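7/19/21

Five months into the automation thing at work, and a few of you have asked how it's going, so I'll have a go at answering (with a cup of tea and my feet up, because I've been at the bench since eight).

For anyone new, I do small assembly and repair at Niludeck, up on the Mondstead site. Since February I've been sharing the work with a pair of arms the lot of us call Rønning, both at once, as if they were one person. 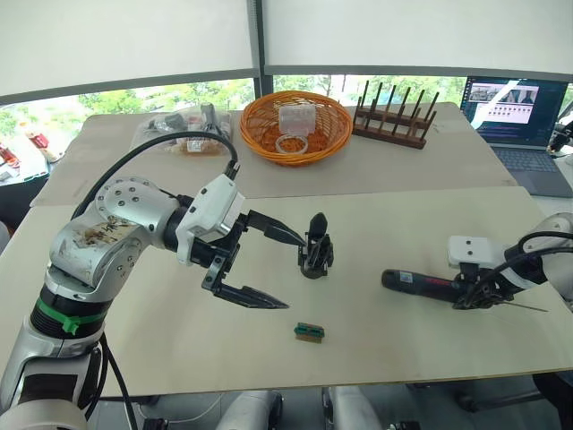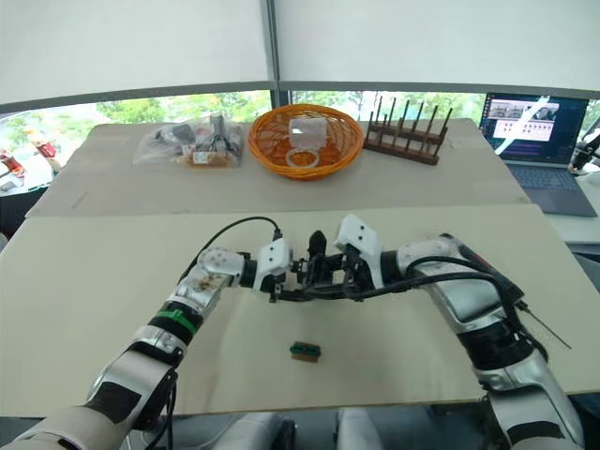
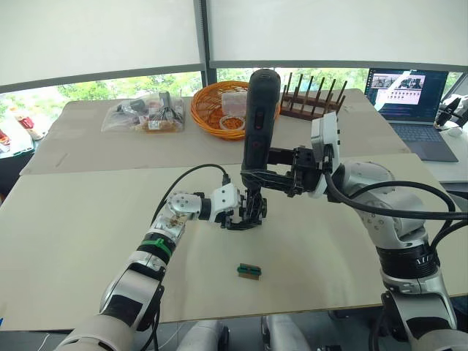 The screwdriving was the bit I was most pleased to hand over. On a busy day I used to do up to 212 screws and my wrist would be singing by teatime. Now I do the fiddly ones and the arms get the rest, slowly – and I do mean slowly! I could knit you a sock.

What's changed most is the shape of the day. I used to put my head down and go for 60 minutes without a word to anybody. Now there's a lot of getting up, having a look, moving a part over a bit, sitting down again. Some of the others hate that. I've come round to it, mostly, though I do miss getting properly lost in a job.

And the talking! There are 14 of us on our floor and we chat far more than we did, mainly about whose turn it is to reset things. The Cliseck course was two days of slides and I learnt more from the girl at the next bench.

Money's the same, before you ask. We were promised a new grade for the extra training and it's still "being looked at", so I'll let you know when somebody has finished looking. Next time, the allotment, and what the slugs left me.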